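From: Lourenço Ramalho
To: Halholm Local History list
Date: August 17, 2024
Subject: Re: [halholm-history] Where did the toll money go?

On the toll house, Margery wrote:

> The 1672 survey has the toll at Kenden Bridge and says nothing of a
> second gate. My late uncle always swore there was one by the mill.
> Has anyone got anything better than my late uncle?

I have spent two afternoons in the record office on this, one of them with the heating on in August, and can report that your uncle is still ahead on points.

The survey lists 11 tenants along the Teseck road and gives each of them a line or two. The miller gets most of a page, nearly all of it about eels. If he'd had a gate at his door I think he would have complained about it, as he complains about everything else.

Against that, the parish accounts have eight shillings paid "for mending of ye lower gate", and I can't see why the parish would mend a gate that wasn't taking money. It may of course have been a gate for cows.

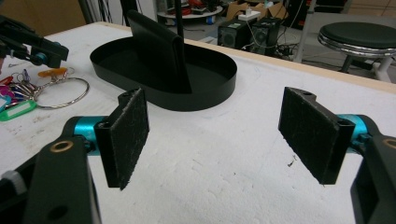

Wallet-like object and tray. Photo: L. Ramalho

As for where the money went, the toll keeper was meant to hand it over every November. In the years I could read, he did so twice. The other years have a blank, or a note that he was unwell. He seems to have been a martyr to his health at that season.

The Caldeira papers may help. There are roughly 310 letters, uncatalogued, in a hand like a spider leaving a pub. I've got as far as the fourth, which concerns a disputed pig.

If anybody reads secretary hand for pleasure, please write to me off list. I can offer tea, and the pig letter, which does pick up towards the end.

Lourenço

PS. It's Kenden with one n in the middle in the survey and two in the accounts, so search for both.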